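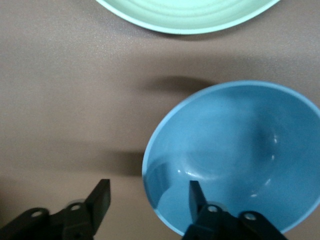

Figure 4-1. Light-blue and mint-green bowls on a matte tabletop.

4. Setting up the Vamance 302 kitchen scale

4.1 Choosing a surface

The scale reads correctly only on a hard, level surface. Do not use it on carpet, a place mat or a folded towel.

1. Clear a space at least as wide as the platform.
2. Wipe the surface and let it dry.
3. Set the scale down and press lightly on each corner. If it rocks, turn the foot under the low corner counterclockwise until it stops.
4. Keep the scale away from fans, open windows and the top of a running dishwasher.

Note: The four feet are soft rubber and may mark unsealed stone. Fekurine sells felt-backed feet for the 301 model. They do not fit the 302.

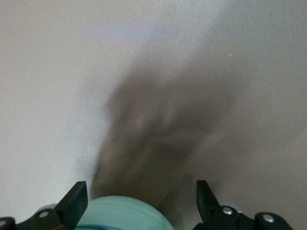 Figure 4-2. Matte surface with a soft shadow across it.

4.2 Fitting the battery

1. Turn the scale over onto a soft cloth.
2. Slide the cover toward the arrow and lift it off.
3. Insert one 9-volt battery, matching the + and − signs.
4. Replace the cover. The display shows all segments, then 0.

CAUTION: Do not press on the platform while the scale is upside down. The load cell can be bent this way, and the damage is not covered by the warranty.

4.3 First calibration

Use the 200 g weight supplied in the box. Leave the scale in the room for around an hour first if it has come in from a cold car or porch.

1. Press ON and wait for 0.
2. Hold UNIT until CAL appears.
3. Place the weight in the center of the platform. Do not touch the table.
4. When PASS appears, remove the weight.

If the display shows Err 2, the scale moved during the reading. Go back to step 1. If it shows Err 5, replace the battery.

4.4 Weighing into a bowl

1. Put the empty bowl on the platform and press TARE.
2. Add the ingredient slowly. The display lags a little with very small amounts.
3. To add a second ingredient, press TARE again — the first amount is not stored.

The bowl counts toward the maximum load of 3,961 g, even after TARE. A heavy stoneware bowl leaves much less room for flour than a thin one. Above the limit the display shows four dashes. Take the load off at once.

For the Talpur timer dock, see section 6. Spare weights and covers are listed under Varkdale parts at the back of this guide.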